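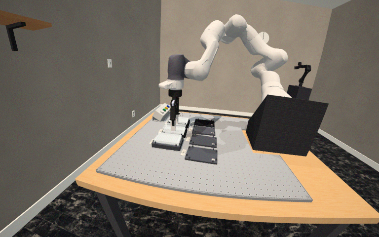

Word count: 800

Wolenine Plate Handling Cell
Open day demonstration and equipment information

The Wolenine Plate Handling Cell is a bench-mounted robot station for laboratories that move microplates between fixed positions. It is offered by the Tefera Laboratory Automation Center in Storkport, both as installed equipment and as a simulated cell in which a laboratory may plan its layout before placing an order. The simulated cell was the subject of the Center's open day on Saturday, September 19, 2020, and remains available for demonstration by appointment.

The open day was attended by 160 registered guests from hospital laboratories, colleges and contract testing firms. Each session lasted 75 minutes and was led by a member of the applications staff, who ran the cell on the large display in the lecture room while guests followed on the workstations. Time was set aside at the end of each session for questions, and many of these concerned the position of the arm on the bench and the space left for an operator to work.

About the cell

The cell is arranged on a single table. A perforated breadboard plate covers most of the top and provides a regular grid of mounting holes, so that holders can be moved and fixed again when a method changes. The white articulated arm is carried on a black pedestal at the right side of the table and reaches across to the labware on the left. The gripper is mounted below the wrist and works from above, pointing straight down at the plates.

In the layout used for the open day, three white microplates stand in one row and four plate holders in a second row beside it. The two rows run parallel, which keeps the transfer moves short. A second, smaller black arm is placed behind the main pedestal. It was not part of the transfer exercise but may be included in a layout at the customer's request.

A control box with colored push buttons is set at the rear corner of the breadboard, behind the plates. Laboratories that prefer to have the buttons closer to the operator may move the box in the planning software. Several guests tried this during the afternoon sessions – a left-handed layout was also requested, and has been added to the set of starting layouts supplied with the software.

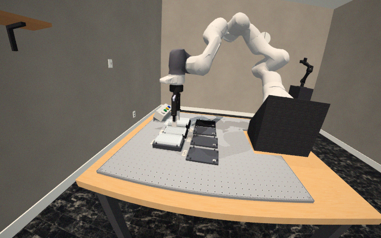

What was demonstrated

The session opened with a single approach move. The arm was brought over the row of microplates and lowered toward a plate, and the presenter stopped the motion at several heights to discuss clearance. Guests were then invited to enter their own approach height and to compare the path with the one prepared by the staff.

The second part dealt with reach. Because the arm arches over the breadboard, the elbow is well above the labware when the gripper is at the far plate. Rooms with wall shelves or low cabinets should be measured with this in mind. The demonstration room was modeled with a bracketed shelf on the left wall, and guests were asked to decide whether they would keep it there.

The third part covered position names. Each holder position is given a short label on the bench and the same name in the method file. Staff at the Center recommend that names be settled before any moves are taught, as later changes must be made in both places. A wrist view and a table view may be opened side by side for this work.
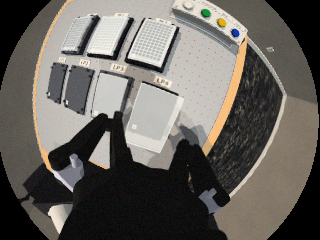
Method files written in the simulated cell are saved in the same format as those used on the installed equipment. They should still be run at reduced speed on first use. The Center does not accept a simulated run as proof that a method is ready for routine work, and an acceptance run with the laboratory's own plates forms part of every installation.

Ordering information

Complete cell: table, breadboard plate, main arm with pedestal, gripper, four plate holders and control box
Planning license: simulated cell with starting layouts, one workstation
Classroom license: simulated cell for teaching rooms, priced per room
Options: second small arm with block, additional plate holders, spare label set

The annual fee for the planning license is $800. Laboratories that place an order for a complete cell within the license year will have $300 of this fee credited to the final invoice. Prices for the complete cell are given by quotation, following a review of the room and the intended methods.

Delivery and installation are handled by the Miltley service office. Customers are asked to confirm the floor plan, the door width and the location of the nearest electrical outlet before a delivery date is set.

Further demonstrations

The next group demonstration will be held in Storkport in December. Private sessions for a single laboratory can be arranged on most weekdays, either at the Center or by video link. Please state the plate types in use, the number of positions required and any fixed furniture in the room – a simple sketch is sufficient. Requests should be sent to the applications desk using the form on the contact page.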